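Ward Kitchen and Patient Day Room – Monthly Safety Inspection
Winumley Rehabilitation Hospital, Level 2
Inspector: Krisztina Szilágyi, Facilities Safety
Month: June
Start of round: 7:40 a.m.

Marks used: OK / Needs work / Not checked. Comments are written by me during the round and typed the same day. If a comment is not clear, please call me before you close the item.
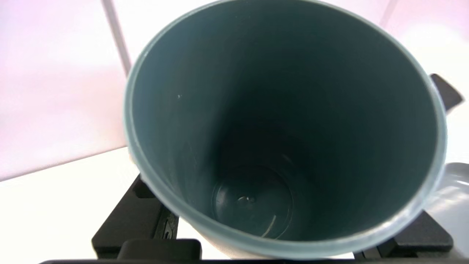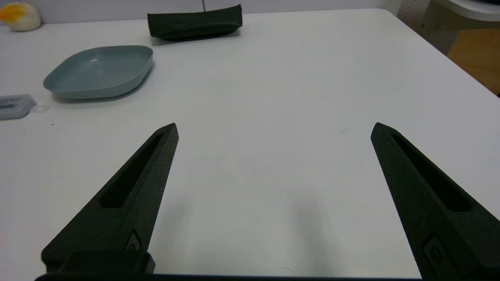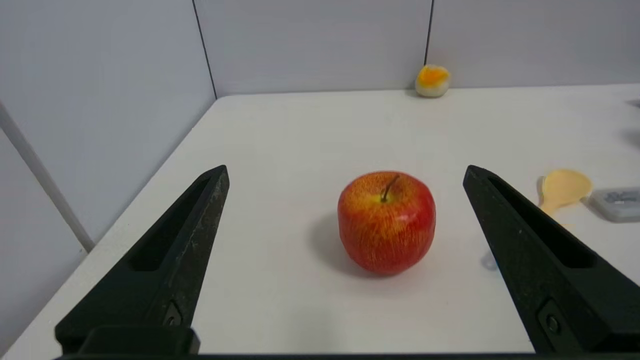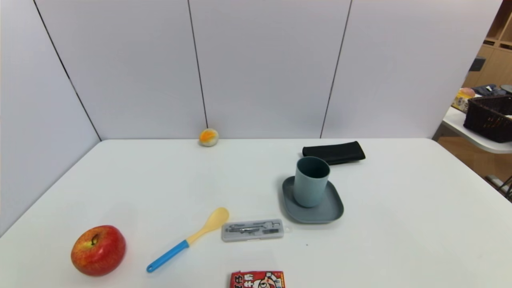 1. Entrance and floor

1.1 Door opens fully and closes by itself – OK
1.2 Floor free of cracks and lifted edges – Needs work
Comment: The joint between the corridor floor and the kitchen floor is lifted again. It was glued in the spring, but the wheels of the meal cart pull on it every day. I ask for a metal strip this time, and no more glue.
1.3 Wet floor sign available – OK
Comment: Stored behind the door. Staff on the early shift knew the place, the new colleague did not. Please show her.

2. Refrigerator and food storage

2.1 Temperature written down two times per day – Needs work
Comment: Three evening entries are missing. The morning entries are complete and the handwriting is good, thank you.
2.2 Patient food has name and date – OK
2.3 Door seal clean and not damaged – OK
Comment: Seal was replaced by Bíró after my last report. It closes well.
2.4 No medicine stored together with food – OK

3. Hot water and appliances

3.1 Hot water tap has working child lock – OK
3.2 Electrical test label is valid – Needs work
Comment: The toaster, inventory number 2073, has no label. I unplugged it and put a note on it. It must stay unplugged until the technician has tested it, also if patients ask for toast.
3.3 Cables not damaged, not under the carts – OK
3.4 Dishwasher reaches the correct temperature – Not checked
Comment: A program was running when I came and I did not want to stop it. I will return for this item at 2 p.m. and add the result by hand on the paper copy.

4. Cleaning materials

4.1 Cabinet locked – OK
4.2 Products in original bottles – OK
4.3 Safety sheets available – Needs work
Comment: The folder still has the sheet for the old descaler. We use Holex now. The correct sheet can be printed from Fetuleo, under "Documents, Kitchen."

5. Fire safety

5.1 Escape route free – Needs work
Comment: Two folded wheelchairs were standing in front of the exit at the east side. They were moved while I was there. The same point was in my last two reports, so I would like to speak with the ward manager and find a permanent place for them.
5.2 Extinguisher in place and inspected – OK
5.3 Fire blanket easy to reach – OK
5.4 Fire door not held open – OK
Comment: This part of the building is from 1963 and the door is heavy. Some patients with walkers cannot open it alone. It is not a fault for this checklist, but I have written it also to the building office.

6. Patient day room

6.1 Chairs stable, armrests not loose – Needs work
Comment: One armchair by the window has a loose left armrest. Patients use the armrest to stand up, so I took the chair out of the room at once.
6.2 Call button works – OK
Comment: Tested with the nurse on duty. She came in less than one minute.
6.3 Lighting sufficient – OK
6.4 Window limiters in place – OK

Open items from this round: 1.2, 2.1, 3.2, 3.4, 4.3, 5.1, 6.1

Please enter the repairs in Fetuleo with the item number from this list, and not only with "kitchen" or "day room." Last month I had to search a long time for two of them. Items 3.2 and 6.1 have priority.

Copy to: ward manager, technical service, hygiene nurse

Signed: K. Szilágyi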